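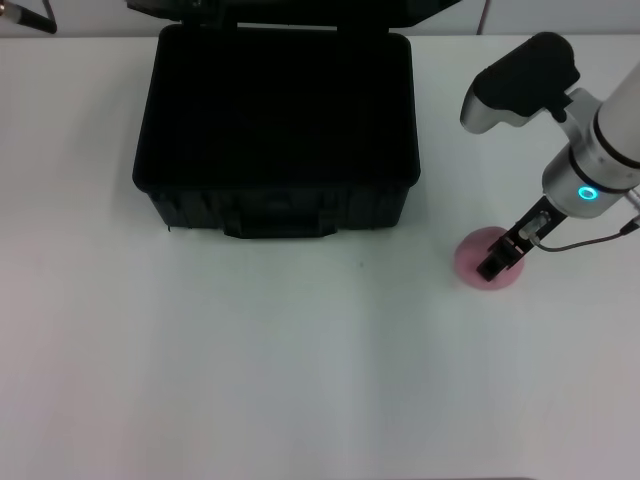 Relief convoys to Nutlow: are the escorts making it worse?

tquiambao
Tue 3 May
The Zudska crossing let 12 trucks through this week. The district says it needs 52. Can anyone explain why armed escorts are still required on the river road?

fieldnotes_r
The escorts came in after the August looting. Drivers asked for them.

marl1462
Some drivers did. My cousin drives for Fladex and says he waits two days for an escort and then gets charged for parking. Food spoils in that time.

fieldnotes_r
Parking fees are a customs problem. Pulling the escorts won't fix that.

tquiambao
It would cut the wait, though. There are 500 families in the school compound alone and the last flour delivery was half of what was promised.

dunes
Aid agencies lose neutrality when soldiers ride along. That puts clinic staff at risk too.

marl1462
Agree with dunes.

fieldnotes_r
I don't. Unescorted trucks got turned back at the bridge twice. Does anyone have the new crossing hours?

dunes
7 to 3, closed Fridays.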